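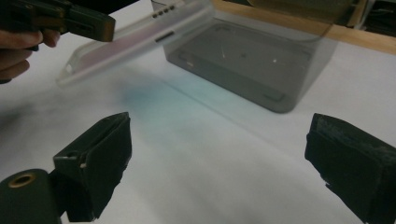
A phone case held over the storage box, seen past the padded fingers of a second hand-held gripper.

About Lutow

Lutow sets up and looks after hand-held gripper stations. A station is a table, a pair of grippers with cameras on them, a set of objects, and the computer that records what the cameras see. Our customers use the recordings to train robot arms. We build the stations, keep the grippers in working order, and repair them when they come back worn.

The company began as the repair bench of Clistik, a small maker of packaging equipment, and became a separate business in 2021. The bench moved with us. Most of our work still takes place on it, and the methods on this page come from the service log kept there.

How a station is set up

The table comes first. We use a white top because dark fingers show clearly against it and the exposure stays steady as the gripper moves. The top is leveled in both directions and the legs are locked before anything is placed on it. Lights are set high and spread wide. A single lamp close to the table leaves hard shadows that follow the hand.

Next, each gripper is checked on its own. The fingers are opened fully and closed fully 30 times with nothing between them. The travel should feel the same from one end to the other. If it catches, the gripper goes back to the bench and the slide is cleaned before any further adjustment is made. The camera is then tightened in its mount, and a short recording is taken with the fingers open. Both fingers must appear in the lower part of the picture, one on each side, with a clear gap of table between them.

The last step is a trial with real objects. We keep a test set for this purpose, and it includes things that are hard to see and hard to hold. Clear and frosted plastics are the most useful. A phone case flexes when it is squeezed, and a tinted box shows whatever lies behind it. A station that records these well will usually record a cup or a wooden block without trouble.
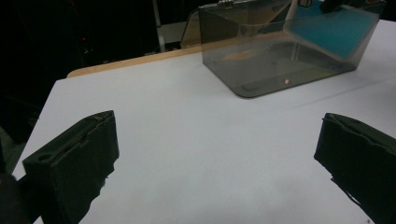 Trial recordings are reviewed at full size before the station is signed off. The reviewer looks for blur during fast moves, for glare on shiny surfaces, and for any drift in the position of the fingers between the first recording and the last. Drift of more than 2 millimeters means the camera mount has shifted. The mount is reset and the trial is run again from the start.

Care and repair

Finger pads are the part that wears out soonest. The foam frays along its upper edge, then begins to lift at the corners. Light scuffing does not affect the grip and can be left alone. A pad is replaced when the hard finger shows through on the gripping face, or when the foam moves under thumb pressure. Both pads are changed together so that the gripper closes evenly.

Old adhesive is scraped off with a plastic blade. Metal blades mark the finger, and the next pad will not sit flat. The new pad is pressed in a clamp overnight. The open-and-close check is then repeated, and the result goes in the log under the serial number of the gripper.

Lenses are wiped at the start of each shift with a dry cloth. Cables are checked where they leave the body, which is where most of the breaks we see occur. Screws on the finger mounts are marked with a line of paint. A broken line means the screw has turned and needs to be reset to the value on the service card.

Where we work

Our shop in Sowa has 49 gripper units under service contract. Shipping and spare parts are handled from Flondeck, where we keep pads, springs, mounts, and 2 complete loan stations. Customers with a contract may borrow one while their own is on the bench.

Repair requests should include the serial number, a short recording made with the fingers open, and a note of when the fault first appeared. Please remove all objects and tape from the gripper before packing it.

Page last updated October 20, 2021

Related pages
Service contracts and loan stations
Finger pad replacement: bench notes
Choosing objects for a test set
Packing a gripper for return

This site uses cookies to remember your settings and count visits. By continuing to use the site you accept our cookie policy.
Accept | Settings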